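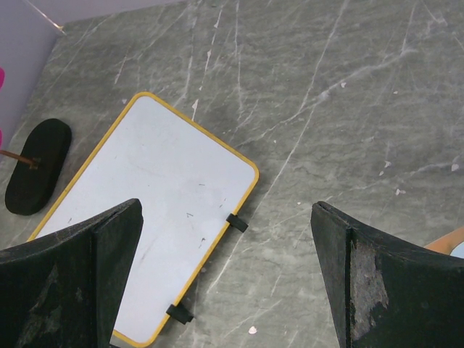
Home > Learning Resources > Household Management

Print this page | E-mail this page

CHAPTER 4
Storing and Caring for Household Goods

Most homes hold more goods than their cupboards were built for. A family moving into a first flat may own very little, but within a few years the shelves are full and things begin to be stacked on the floor. This chapter deals with how goods are sorted, where they are best kept, and how different materials should be cleaned before they are put away.

We begin with the idea of frequency of use. An article used every day should be stored between knee and shoulder height. One used monthly can go higher or lower. Articles used once a year, such as preserving pans, belong in the least convenient space. 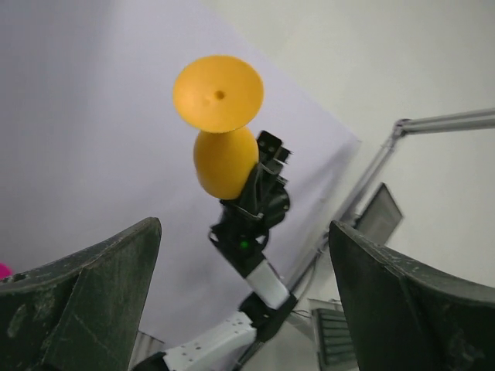
The second idea is grouping. Goods used for the same task are kept together, even when they differ in size and colour. In the Bumero household survey, which you will work with in Section 4.3, 411 of the 500 homes kept their cleaning supplies in more than one room. Only 22 had a written list of what they owned.

Materials come next. Plastic scratches easily and should be washed with a soft cloth. Stone benchtops can be marked by vinegar and lemon juice. Unfinished timber swells if it is left to soak.
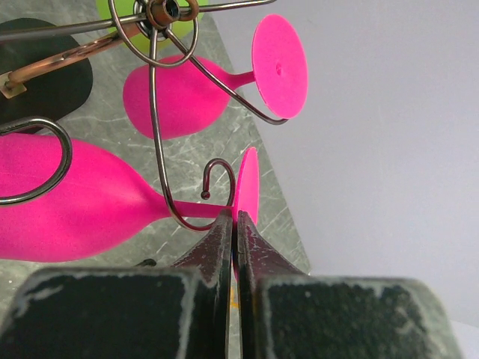
Breakable goods need a little more thought. Stemmed glasses may be stored upright, with space between the rims. Heavy bowls should not be nested inside thin ones. Section 4.4 gives the method for packing a carton, and the Konstantinidis case study follows a household of four through a move in May.

Before you read on, choose one cupboard at home and list its contents in your workbook. Keep the list, as you will need it for Activity 4.2 on page 210.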